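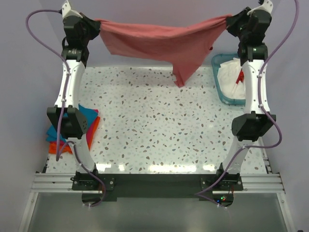
About Undora

Undora is a small test shop in Nelport. We try out grippers, arms, cameras and controllers for people who have to buy them and don't have a month to spare. You tell us the job, we run it, you get the numbers and the footage. Good and bad.

Started by Kgomotso Mkhize and Villads Grímsdóttir, who used to pick equipment for a laundry supplier and got tired of going by the brochure. First bench was in Villads's garage. Now we have a proper unit behind the Nasution building - blue door, ring twice.

What we test

Mostly soft goods. Shirts, towels, rags, anything that flops. Rigid parts are easy to find a tester for, cloth not so much. A gripper that does fine on a box can be hopeless on a hem.

Most jobs are side by side comparisons. Same table, same cloth, same starting heap, then we change one thing. Finger shape, or closing force, or the controller, never two at once. Two arms work side by side from the front edge of the table, and between them they have to find the corners, lift and spread. Our current cloth set is mixed on purpose, pinks and blues and an orange, plus whites for the cameras to struggle with.

Last season's finger comparison ran to 3,000 picks. Slamet Mandagi logged every one of them and would like it mentioned here.
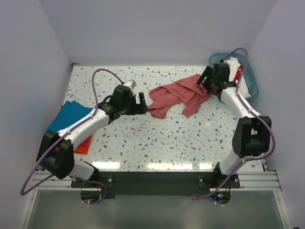

How a job runs

You send the hardware, or we use ours. Call first if it's heavy.

We mount it and route the cables. Takes longer than you'd think, a cable that snags at full reach will ruin a whole afternoon of runs. Then a short shakedown, then the real trials. Qistina Nugroho sets the pass and fail rules with you before the first run and they don't move after that.

Cameras get tested the same way. Fixed view of the table, close view from the wrist, both recorded. The wrist view is where you learn the most about a pinch - how much cloth is in the fingers, wether it's bunched or lying flat between them. The fixed view tells you what the other arm was up to.
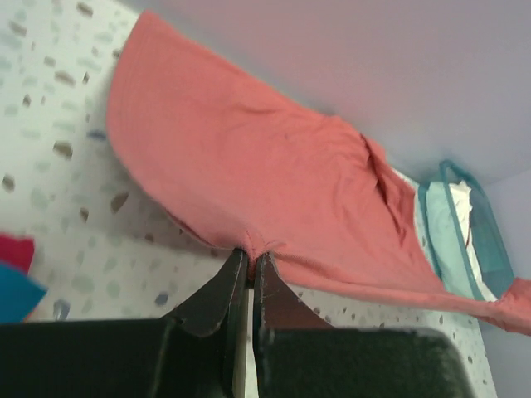
Page last changed: April

The report is plain. Table of results, failures grouped by kind, clips for each group. The longest so far was 107 pages, for Plumaven, and they did ask for that. Most are much shorter. We don't give scores out of ten and we don't sell the hardware, so no comission either way.

Who's here

Kgomotso Mkhize - runs the place, quotes, scheduling
Villads Grímsdóttir - mounts, wiring, anything with a bolt in it
Qistina Nugroho - test plans and reports
Sutrisno Tuhumury - controllers, camera calibration
Slamet Mandagi - trials and logging

Visits

Welcome, but book. Mornings are best, trials usually start at 1 pm and we keep the door shut while they're running. Bring your own cloth if you want it tried. Unwashed new stuff behaves differently from old, so bring both if you can.

Parking on the Nasution side only.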